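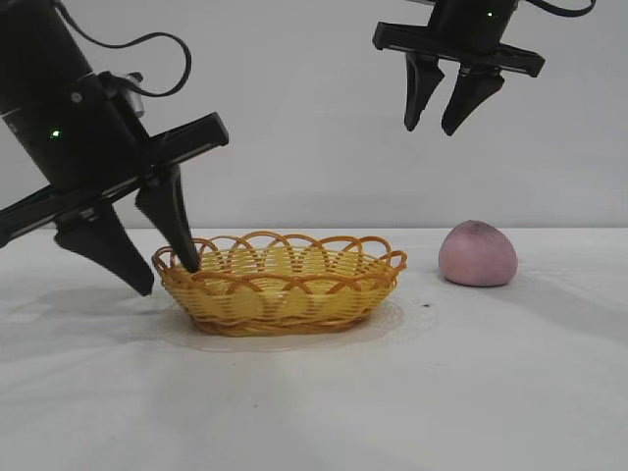

家里那张白桌子终于收拾完了，前后拖了一个多月。八月搬书架的时候，书架上的零碎全堆到了桌上，后来每天又往上添一点，到九月中旬，吃饭只剩下一个碗的位置。这次我没有再买收纳盒，用的就是桌上这只黄色的编织篮。以前它放在柜顶，里面塞着不知道哪年的说明书，拿下来才发现大小正合适，黄色放在白桌面上也很显眼，随手扔东西的时候眼睛先看到它。

先说清理的顺序。我试过两种办法，第一种是按类别分，文具一堆，线一堆，药一堆，小玩具一堆。分到一半桌子更满了，因为每一堆都要占地方，最后只好又全部推到一起。第二种是不分类，从桌子左边开始，拿起一样处理一样，能扔的扔，有固定位置的马上送回去，没有位置的进篮子。这个办法慢，走路也多，但是做到哪里，哪里就是干净的，中途停下来去做饭也不会乱。

篮子的规矩只有一条：满了就得清，不许换大的。我知道自己的毛病，换一只大的，过两个月照样满。现在每个星期天晚上倒出来看一遍，大部分东西其实一眼就知道该去哪里，只是当时懒得走那几步。像指甲刀、卷尺、备用钥匙，篮子里常见的就是这些。还有几个不知道从什么东西上掉下来的螺丝，我另外装了一个小袋子，写上日期，放到年底，没有人找就扔掉。

扔东西比我想的少。本来以为能装满两个大袋子，结果一袋都没装满。占地方的主要是纸，外卖单、快递单、过期的优惠券，还有在Grosutgate买灯时附的一叠安装说明，灯早就装好了，说明书有四种语言，我只留了一页有型号的。充电线留了两根长的，短的拿去单位用。旧电池单独放在门口，下次出门带去回收。

桌子是四年前买的，牌子叫Clultix，当时看中它的高度，76厘米，我的椅子扶手刚好能推进去。缺点买的时候没想到，桌面是白的，什么都看得见。深色桌子一个星期不擦也过得去，白桌子早上擦过，下午就有茶杯底的圈。好处也有，掉了针、掉了药片，低头就能找到。
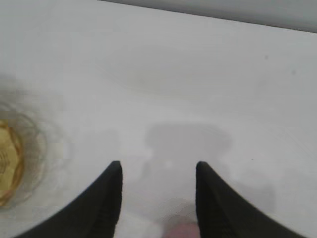
擦桌子这件事我研究了几天。原来用的是厨房的湿抹布，擦完看着还行，换个角度看就有问题。现在这个桌面摸上去是平滑的，看着是哑光，可中间靠上那一片还是有一道道淡淡的弧形痕迹，像是打着圈擦留下的，也可能只是光照在上面的样子，我到现在也没分清楚。粉色的小东西放在上面倒是容易看见，这一点我对白桌面没有意见。

关于这些弧形的印子，我试了三种办法，记在这里，免得以后又忘。

第一次用温水加一点洗洁精，抹布拧得不够干，干了以后雾蒙蒙的一层，又用清水过了两遍才好。

第二次用Rimuvus的喷雾，邻居给的小半瓶。油渍去得快，蜡笔也能擦掉，味道有点冲，要开窗。缺点是喷多了会发黏，我第一次就喷多了，后来改成先喷在布上再擦，好一些。

第三次只用清水，换一块细一点的布，从左往右直着擦，不打圈，擦完马上用干布再走一遍。这一次最省事，效果也最让我满意，所以现在平时都这么擦，喷雾留着对付油点子。

布也要分开。我以前一块抹布从灶台擦到餐桌，油就是这么带过来的。现在擦桌子的布是浅灰色的，挂在水槽右边，擦灶台的是蓝色的，挂在左边，家里人基本能分清，偶尔拿错我就重新洗一遍。

还有一个没解决的问题，是桌子靠墙那一侧。墙边和桌沿之间有一条缝，笔和橡皮总从那里掉下去，每次都要把桌子拉出来捡。我量过，想找一根软条塞住，网上卖的不是太宽就是颜色不对。暂时用一条旧毛巾卷起来堵着，不好看，管用。等找到合适的再写。

椅子这次没动。有一把坐上去会响，螺丝拧过两回，过几天又响，估计得换垫片，留到假期里弄。桌子底下原先还放着一个鞋盒，装的是冬天的手套和围巾，这次挪到了衣柜下层，腿总算能伸直。

今天是2024年9月30日，明天放假，家里要来客人吃饭，桌上得摆得下六个人的碗筷。篮子到时候先放到窗台上，吃完再拿回来。菜单还没定，鱼肯定有，汤看早上能买到什么。

首页 > 日常 > 家里的事 > 收拾桌子
分类：收纳与打扫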